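Subject: Re: [media-buying] Bounce handling on sponsored newsletter sends
From: Sointu Huttunen

> We ran the Firkolberg placement again in May, same copy, same list
> segment. The report counts 1,833 clicks but our landing page logged
> 800 sessions. Firkolberg says their figure is final and we are being
> billed on it. Has anyone gotten an adjustment out of them? And what
> do you use as evidence? Our contract only says "clicks as recorded by
> the publisher."

Two separate questions here, so I'll take them in order.

**1. The gap.** Most of it is probably link scanning. Corporate mail filters open every URL in a message before delivery, and a publisher that counts raw redirects will bill you for each one. Check the redirect log for these:

- clicks within 4 seconds of the delivery timestamp
- several links in the same message hit by one address in the same second
- requests for the unsubscribe link alongside the sponsor link
- HEAD requests, if the publisher counts those (Randora did until last year)

Scanners often don't run scripts, so they never show up in a session count. Some of your readers also block analytics, which pushes the number the same way. You can't separate the two from your landing page tool alone. Use the raw web server log.

On the Heinonen account we put a hidden link in the footer of each send, white on white, one pixel high. Any address that requested it was dropped from the billable count for that send. Mirnudell accepted this after some back and forth, and it is now in our insertion order as clause 13. Ask before you add one, as a few publishers strip it out.

The sponsor block we tested with was the plain one, with little more than a text link.

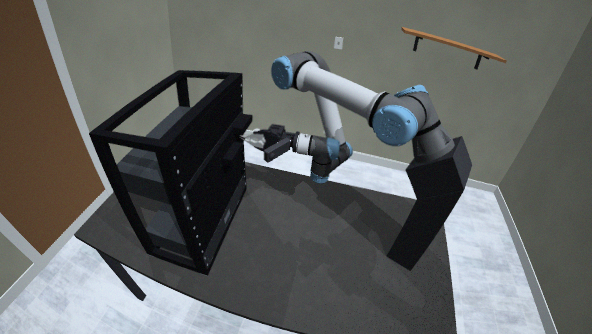

*Simulated robot arm and equipment rack.*

Keep the artwork the same across sends if you plan to compare them. We changed the button text halfway through one test and had to throw out the first half.

**2. The adjustment.** With that contract wording you don't have much to stand on for the May invoice. I would still send them the log extract and ask for a credit against the next placement, which is easier for their billing people than a refund. Send the rows as CSV with timestamps in UTC. Leave out the charts.

For the next order, replace "clicks as recorded by the publisher" with something like:

> Billable clicks are unique human clicks per recipient per send,
> excluding automated requests identified by either party. Publisher
> will supply redirect logs on request.

They may push back on "either party." We let Mirnudell have a dispute window in exchange for it.

One thing I couldn't tell from your message: is the 800 unique sessions, or all sessions including repeat visits? If it includes repeats, the gap is larger than you think. Also, does your redirect keep the query string? We lost tags on one Randora send that way, and those visits ended up under direct traffic.

I can post the log filter script if there is interest. It assumes Apache combined format.

Sointu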